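Stenunville Community Hall – Minutes, October 2022

Present: Gregor Jardine (chair), Ruaridh Chisholm (minutes), 15 members.

1. Previous minutes
August minutes read and approved. Spelling of Schumacher corrected on page 2.

2. Rummage sale
The August sale raised $146. Gregor asked that anything unsold go to the Gurnness thrift store before the next meeting. Sorting is not finished – there are still things in the gray bin.

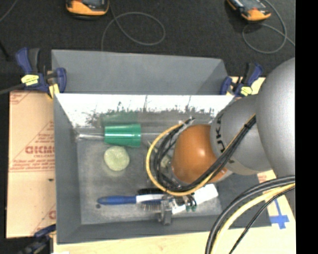 3. Heating
Ruaridh has one quote for the boiler and is waiting on a second. Members agreed to hold off until both are in. The side room stays at its current rate for renters.

4. Trip to Grirnitz
32 seats booked on the bus. Balance is due from everyone before departure. Two people asked about a later pickup; Gregor will call the driver.

5. Other business
Back door lock is sticking again. Ruaridh to look at it.

Meeting closed at 8:15 p.m.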